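# Painting an old wood floor a pale color: how do I keep it from looking grubby by April?

**Mwangi Mohamedi**

Hi all! I've got a small spare room with a tired old pine floor and I am dying to paint it something light, a washed-out green or a soft gray-green. I've already talked myself into the Ortner floor enamel (the water-based one), but my brother says pale floors show every crumb and every shoe mark and I'll hate it in a year. The room is 198 square feet. Do I need a primer AND a topcoat? And do I sand all the way to bare wood, or just scuff it up?

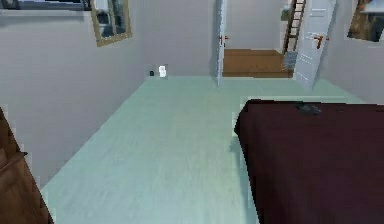

*Kornska Home Painters' Club | Floors & Trim board*

Oh, and there's some old wax in the corners, if that changes anything. Thank you so much, I love this board!

## tildeandbrush

Do it, do it, do it! I painted mine pale green and I still grin when I walk in. Your brother is half right (crumbs, yes), but dark floors show dust just as badly, and at least a pale one bounces the light around.

You don't need bare wood. Get the wax off first, every bit, with a wax remover and lots of rags, and change rags before you think you have to. Then scuff with 120 grit, vacuum, wipe, and vacuum again. One coat of stain-blocking primer is a must on pine or the knots will bleed through yellow, and you'll see them from the doorway. After that I did 2 coats of color with a small roller, working with the boards and backing toward the door.
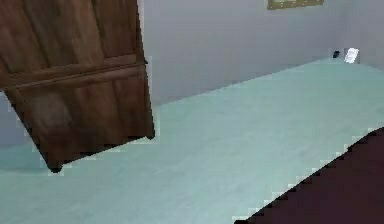
Brown wood with darker streaks in the grain, and a pale floor.

I left my doors and furniture brown, by the way, and I'm so glad! Everything was white in my last place and it felt like the inside of a fridge. Do take the door off before you start, though. It makes cutting in along the threshold a hundred times easier, and you can check that the bottom edge clears the new paint before you hang it again.

As for a topcoat, read your can. Lots of floor enamels don't want anything over them. If yours allows it, matte is lovely and hides scratches much better than gloss. 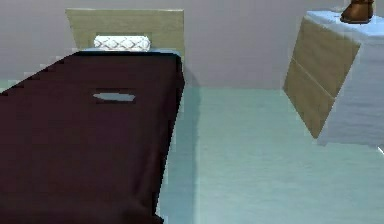 Dark maroon cover, pale floor.

Deep reds and plums look gorgeous next to a pale green floor! Just put felt under anything with legs, and wait a full week before you drag furniture back in. I waited three days with a dresser and have the dents to show for it.

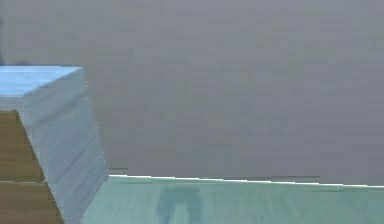 ## old_werkov_road

Primer yes. Topcoat no, in my opinion. I used the Wurkport porch paint and it has held up great with two dogs.

Mop with plain water. Keep a jar of leftover paint for touch-ups and write the color on the lid!!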